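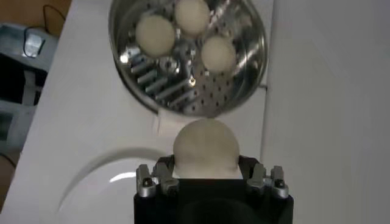
wendurik_kitchen
I'd skip the basket and boil them. Twelve minutes in the water, lid on, done. My mother did it that way and I never had a bad egg.

prona15
Boiling works with older eggs. Mine come from a neighbor and are a day or two old when I get them, and boiled fresh eggs lose half the white with the shell. Steamed ones peel fine. So the question stands: does anyone leave gaps between the eggs in a folding basket, or is it OK if they touch?

Mudaliar
Touching is OK. I do six at a time in the same kind of basket with the perforated bottom and the leaves that fold in. They roll to the middle anyway. Set them down gently, the metal is hard and a dropped egg will crack at the wide end.

quietstove
Three or four is my limit. With six, the ones on top of the leaves cook slower than the ones on the flat part. I've cut them open side by side and the yolks were different.

Mudaliar
Are you starting cold? I wait until the water is at a full boil, then basket in, lid on, 12 minutes for large eggs straight from the fridge. No difference between eggs that I can see.

quietstove
No, full boil. My lid doesn't sit flat because of the center post, so that may be it.

prona15
The post on mine unscrews. Check yours.

wendurik_kitchen
Still seems like a lot of fuss for an egg. How much water do you even use?

Mudaliar
An inch, below the feet of the basket if the pan allows. If it boils dry you'll smell it.

nustumberg_737
I'm at altitude and 12 minutes gives me a soft center. 15 is right here. Ice water afterward for ten minutes, then peel from the wide end.

prona15
Tried it tonight with four, full boil, 13 minutes, post removed. All four peeled clean. One had a small crack but nothing leaked out. Will try six next time.

quietstove
Mine unscrews too. Had it since November and never tried. Lid fits now, I'll report back on the yolks.

wendurik_kitchen
I'm staying with the pot of water.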